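Counter at the kiosk: keep the clear trays or go back to a stack?
Posted by Glenys Tuhiwai, May

We sort the white discs into clear six-compartment trays on the front counter. Ours is dark wood grain and every drop of water shows on it. I want one disc per compartment.
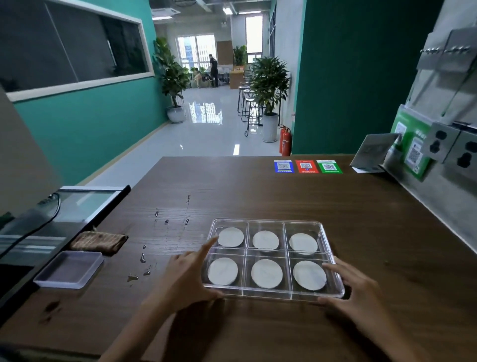 My trouble is wiping down. I have to shift the trays and the payment cards each time, and there are only 2 cloths.

Pearce: Drop the trays. A stack takes up less counter.

Glenys Tuhiwai: Stacks slide on a damp top — I've tried it. I'd sooner lay the discs out flat, then fill a tray from there. 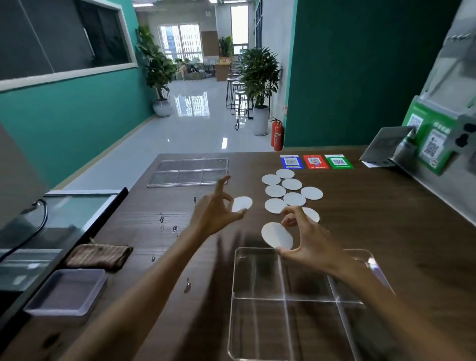 Dreltier: Disagree with laying them out. Dry the counter first or you're putting clean discs down in the wet.

Pearce: Still say stack them. A tray that size cost me 60 dollars.

Glenys Tuhiwai: Fair point about drying first. Trays are staying, though.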